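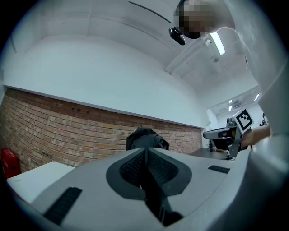
4.3 Loss of Tracking During Two-Handed Recording

Of the 642 demonstrations recorded with the Greteo hand-held grippers, 39 were rejected because the estimated path of one gripper jumped during the task. Figure 3 shows a recording position at the Trerness site, with the second gripper and its square marker in view of the first.

In 21 of the rejected recordings, the jump began while the marker was covered by the operator's forearm or sleeve. The software kept reporting the last known pose and raised no warning. When such a path was replayed on the arm, the tool moved toward the table at full speed and the safety stop was triggered. This occurred 4 times before replay was suspended in August.

Figure 3. Two hand-held grippers during recording, seen from the camera on one of them. The marker is mounted on top of the other.

Replay now requires a valid marker reading at both ends of every gap.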